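The Berlow cube test is a bench procedure for comparing multi-fingered robot hands. It was drawn up at the Nirnamby workshop, where the Cocco and Wivetti hands were first tried on the same set of foam cubes. Each hand attempts 200 grasps, with the arm controller left at one setting throughout. Packaged food and a drink bottle may be left at the back of the table as clutter. 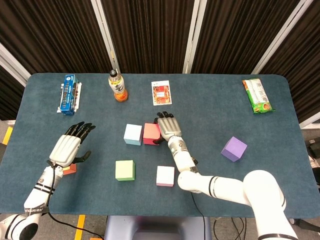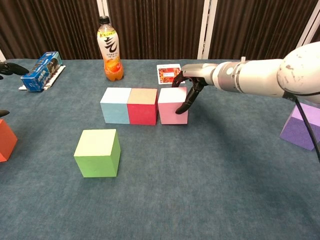

Foam cubes and a black-fingered hand at work on a cloth-covered table.

Vol. 20, p. 125

A grasp is scored when the cube leaves the cloth and is set down upright. Cubes placed side by side are scored separately from those standing alone, as the fingers have less room to close. Dropped cubes count as misses, and a cube pushed off the table ends the run. Later versions raised the number of grasps to 400 and added a second camera at chest height. See also: Gripper; Pick and place.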